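Leckie Community Hall
Annual Fire and Electrical Safety Inspection - Checklist with Comments

Premises: Leckie Community Hall, main building and rear annexe
Date of inspection: Saturday, November 21, 2020
Inspected by: Niall Aitken, Gindeck Building Compliance
Accompanied by: Fiona Mowat, Bookings and Facilities Manager
Previous report reference: 1162

Ratings used in this report
S - Satisfactory
A - Attention required before the next inspection
U - Urgent, to be rectified within 14 days
N/A - Not applicable

Items rated A or U are carried forward to the schedule of actions in Part 6.

Part 1. Exits and paths of travel

1.1 Final exit doors open freely in the direction of travel without a key. Rating: S
Comment: All four final exits tested. The panic bar on the eastern door has been replaced following last year's comment and now releases at normal hand pressure.

1.2 Paths of travel are clear to their full width. Rating: U
Comment: Eleven stacked chairs and a folded trestle were standing in the corridor between the kitchen and the western exit. They were moved during the inspection. The item remains urgent as the same corridor was obstructed at the previous visit. The hirer's conditions should state that furniture is to be returned to the store and not left in the corridor overnight.

1.3 Exit signs are illuminated and visible from all parts of the hall. Rating: A
Comment: The sign above the stage door is partly hidden by the front curtain when the curtain is drawn back. Either the tie-back or the sign is to be repositioned.

1.4 External paths lead to the assembly area without obstruction. Rating: S
Comment: The gravel path has been regraded. The assembly area sign beside the car park has faded but remains legible at a reasonable distance.

Part 2. Firefighting equipment

2.1 Portable extinguishers are in place, tagged and within service date. Rating: S
Comment: Tags are current on all units. The extinguisher in the annexe hangs on its bracket at the correct height, the previous bracket having been removed and the wall made good.

2.2 Fire blanket is provided in the kitchen. Rating: A
Comment: The blanket is mounted directly behind the range and could not be reached safely if the range were alight. It is to be moved to the wall beside the servery door.

2.3 Hose reel runs out freely and is free of leaks. Rating: S
Comment: Run out to full length. Slight stiffness was noted at the nozzle - the service contractor has been advised.

Part 3. Detection and emergency lighting

3.1 Smoke alarms sound on test. Rating: S
Comment: All alarms sounded. The unit in the cloakroom carries a replacement date of December this year and should be changed at the next routine visit.

3.2 Emergency lights operate for the required period on loss of supply. Rating: A
Comment: Two fittings failed before the end of the discharge test, one above the stage steps and one in the rear passage. Both are of the older Imero pattern. Replacement of the complete fitting is preferred to replacement of the battery alone.

3.3 Logbook is up to date. Rating: A
Comment: Monthly entries were missing for July and August, when the hall was closed. A closed building still requires an entry. Ms Mowat has undertaken to add a standing reminder to the bookings calendar.

Part 4. Electrical

4.1 Switchboard is accessible, closed and correctly labelled. Rating: A
Comment: The circuit schedule inside the door is handwritten and does not show the annexe heaters, which were connected after it was prepared. A typed schedule is required. The area in front of the board was clear.

4.2 Safety switches trip on test. Rating: S
Comment: All devices tripped on push-button and timed tests. Results are recorded on test sheet 257.

4.3 Portable appliances carry a current test tag. Rating: A
Comment: The urn, the public address amplifier and the vacuum cleaner are in date. Three extension leads in the stage cupboard have no tag and were withdrawn from use. Appliances brought in by regular hirers are the hirer's responsibility, but the hall should ask to see evidence of testing once a year.

4.4 Benches used for electrical and electronic work are kept orderly, with exposed assemblies supported on a stable surface. Rating: S
Comment: A circuit board on the annexe table was lying flat on a grey metal plate, with a clear plastic tray beside it. Liquids and food are to be kept off any table where such items are set out, and the rule should be added to the annexe notice.
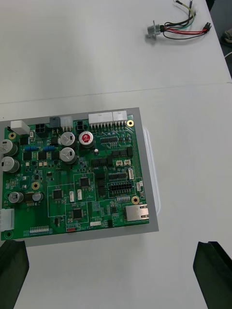 4.5 Power outlets and switches are undamaged and firmly fixed. Rating: U
Comment: The double outlet to the left of the servery is cracked across the lower corner and moves when a plug is withdrawn. The circuit has been isolated and a label fixed over the outlet. It is not to be re-energised until the outlet has been replaced by a licensed electrician.

4.6 Heaters are fixed, guarded and clear of combustible material. Rating: S
Comment: Guards are secure. Curtains in the main hall have been shortened as recommended and now clear the heaters when fully open.

Part 5. Management and records

5.1 Evacuation plan is displayed and reflects the current layout. Rating: A
Comment: The plan in the foyer shows the former position of the accessible toilet. A corrected plan has been drawn by Capucine Millet and awaits printing.

5.2 Evacuation drill has been held within the past 12 months. Rating: A
Comment: No drill has been held this year on account of the closure. One is to be arranged with the largest regular hirer as soon as bookings resume.

5.3 Contact numbers for after-hours faults are displayed. Rating: S
Comment: Displayed in the foyer and kitchen.

Part 6. Schedule of actions

Urgent, within 14 days
1.2 Corridor to be kept clear; hirer's conditions amended - F. Mowat
4.5 Replace cracked outlet at servery - Brornero Electrical

Before the next inspection
1.3 Stage exit sign or curtain tie-back - D. Halliday
2.2 Relocate fire blanket - D. Halliday
3.2 Replace two emergency fittings - Brornero Electrical
3.3 Logbook reminder - F. Mowat
4.1 Typed circuit schedule - Brornero Electrical
4.3 Test or discard three extension leads - D. Halliday
5.1 Print and display revised plan - C. Millet
5.2 Hold evacuation drill - F. Mowat

Expenditure of up to $555 on the items above may be approved by the Facilities Manager. Any greater amount is to be referred to Kavinda Saha at the property office, quoting report number 2262.

A copy of this report is to be kept with the logbook in the foyer cabinet.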